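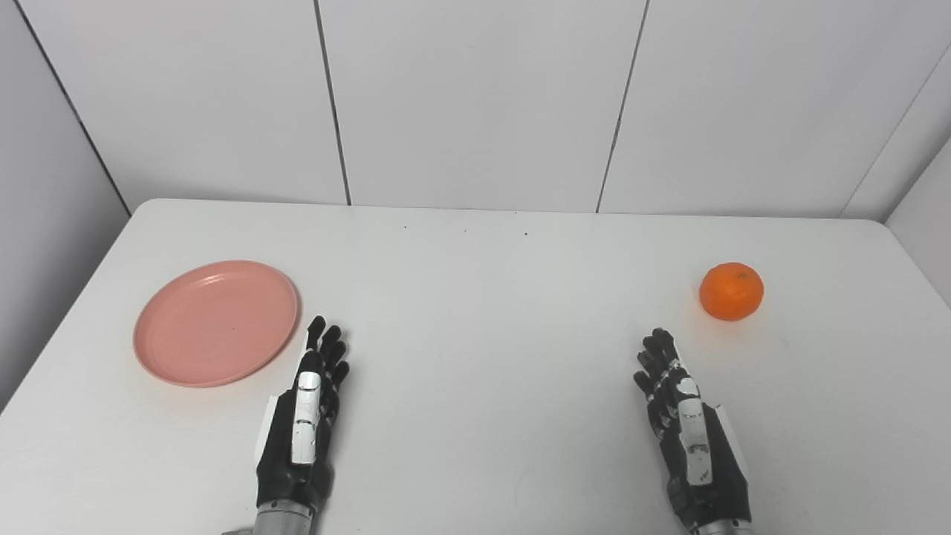 selvedge_left replied:
Before you rip anything, check whether the swatch was measured before or after washing. The Starkbridge vest is written to blocked gauge. It's stated once, in the notes on the first page, and not repeated at the armhole.

gusset_and_gore wrote:
After washing. Flat swatch, stockinette, soaked, laid out without pins, measured dry. Stitch gauge is 27 over four inches, which matches the pattern. Row gauge is the problem. I get more rows to the inch than the pattern does, and the armhole section is worked by row count. If I follow the count as written, the armhole comes out nearly an inch too short.

Yarn is Eskola, the sport weight, 200 meters per 100 g skein. Body is done to the underarm. I have not started the armhole bind-offs, so nothing is committed yet.

tubular_co wrote:
Go up one needle size and work the armhole section on that. Row gauge loosens, count stays as written, done.

selvedge_left wrote:
Stitch gauge will loosen too. The chest will then be wider above the underarm than below it. On a fitted vest that shows at the front edge of the armhole as a small flare.

tubular_co wrote:
I've done this on two vests. Blocked out fine both times.

selvedge_left wrote:
Depends on the fiber. A crisp wool will take it. Eskola is superwash and drapy, and in my experience it grows lengthwise in use. I would not loosen it further.

gusset_and_gore wrote:
I'd prefer to stay on the same needle. My question is where to put the extra rows. The armhole decreases are every other row, then every fourth row, then straight to the shoulder. Do I respace the decreases or put everything in the straight part?

whole_garter wrote:
Put it all in the straight part. The lower curve of the armhole is shaped to the underarm and doesn't need to change much. Work the bind-offs and the every-other-row decreases exactly as written. At your gauge that curve will be slightly shallower in height. It won't matter because the armband ribbing covers it.

Then knit straight until the armhole depth matches the schematic, measured with a ruler, flat, not stretched. Ignore the row count from that point.
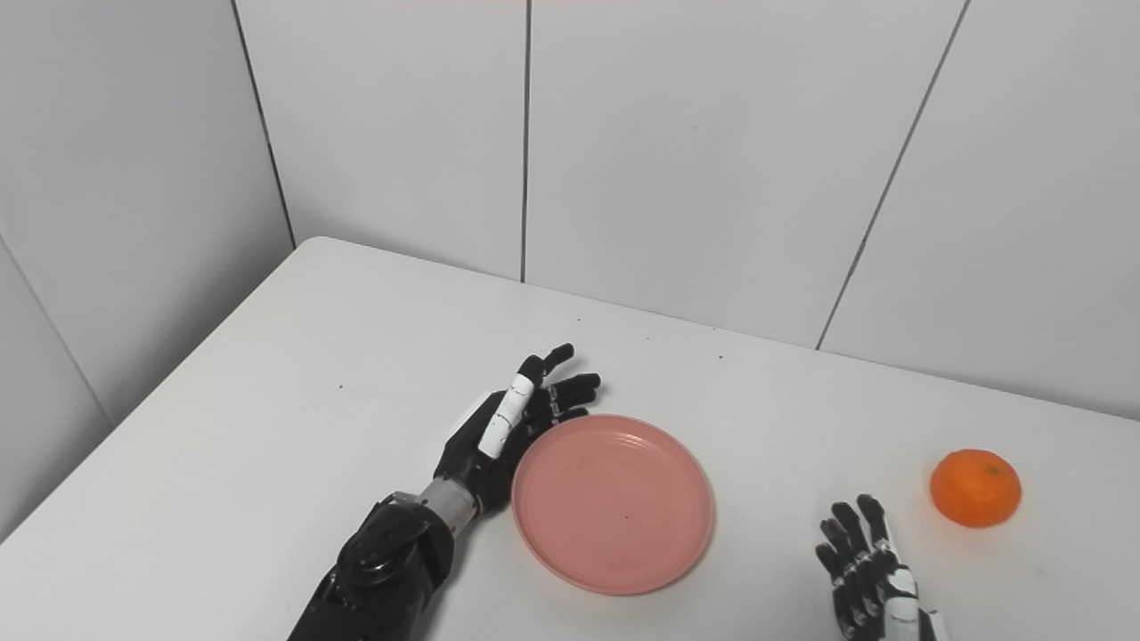 The V-neck is where you do need to recalculate. The neck decreases on that pattern start at a fixed row after the underarm and run all the way to the shoulder. If you add rows at the top and leave the neck alone, the last part of the neck edge will be vertical. Some people like that. The neckband sits flatter against the back neck if there are a few plain rows before the shoulder.

If you don't want it, take the total rows from the start of the V to the shoulder at your gauge, divide by the number of decreases on one side, and round down. Any remainder goes at the top as plain rows.

gusset_and_gore wrote:
That's clear, thanks. The division gives me a bit over four rows per decrease. The pattern has every fourth row, so it rounds to the same interval, with the remainder plain at the top. I'll leave the neck as is.

pick_up_three wrote:
One more thing that changes: the pick-up count for the armbands. The pattern gives a fixed number of stitches. That number assumes the designer's row gauge. With more rows in the same length, the designer's ratio will give you too many stitches, and the band will ripple.

Ignore the ratio, keep the stitch number. The edge is the same length in inches, so the number holds. Mark the armhole in quarters with locking markers and pick up the same amount in each.

tubular_co wrote:
The number only holds if your ribbing gauge matches. Nobody swatches ribbing.

pick_up_three wrote:
I swatch ribbing. It takes one evening.

selvedge_left wrote:
The bottom hem is already a ribbing swatch. Measure that. Same needle size as the armbands in this pattern.

gusset_and_gore wrote:
Measured the hem. It agrees with the pattern, relaxed.

Next issue is yardage. The added rows use more yarn than planned. I have one full skein left and the tail end of another. The full skein is 200 meters. Is that enough for the upper fronts, upper back, and three bands?
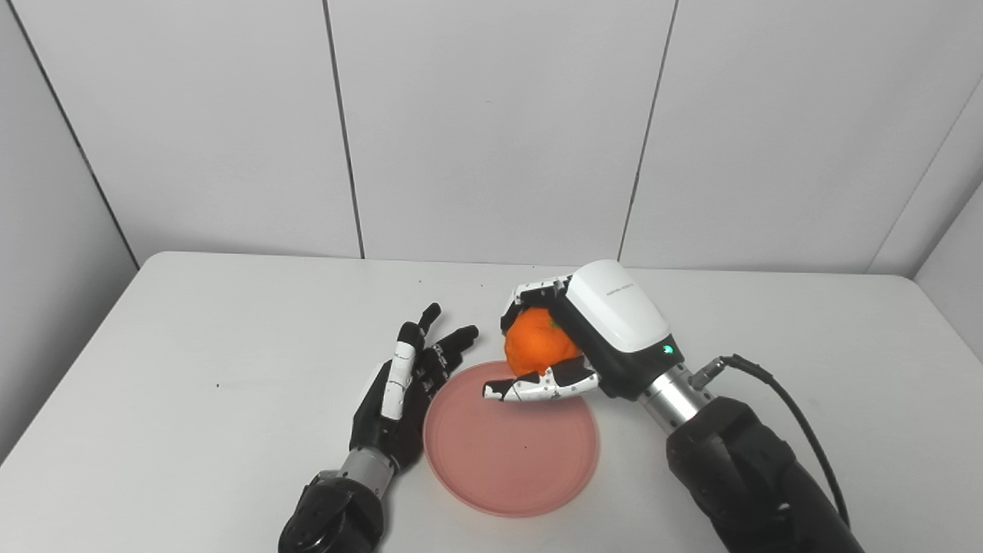 Left hand open, palm turned toward the center of the table.

whole_garter wrote:
Weigh the tail end on a kitchen scale and double the grams to get meters. That conversion works for your put-up and not for every yarn. Then knit the upper back first, weigh again, and you'll have the actual consumption. The two fronts together use less than the back on a V-neck.

If it looks tight, do the neckband before the armbands. Armbands can be made two rounds shorter without anyone seeing it. A narrow neckband is visible.

tubular_co wrote:
Or buy another skein now. Dye lots on Eskola vary. The bands are where a different lot shows least, provided all three come from it.

selvedge_left wrote:
Agreed on that one.

gusset_and_gore wrote:
The shop has none in my lot. They suggested Flimov sport in a similar gray for the bands. I have a mini skein of it. It's woolier and not superwash.

pick_up_three wrote:
I would not mix those. Untreated bands on a superwash body will shrink at the first careless wash and pull in the armholes.

whole_garter wrote:
Fine if it's hand washed. I use Prosalis, cool water, no agitation, and have mixed both kinds in one garment for years. Swatch the two joined together and wash the swatch a few times before deciding.

pick_up_three wrote:
And when somebody else does the laundry?

whole_garter wrote:
Then use the Eskola.

gusset_and_gore wrote:
Weighed the tail end. Going ahead with Eskola only, upper back first. Bind-offs are on the needle tonight. I'll post the weight when the back reaches the shoulder.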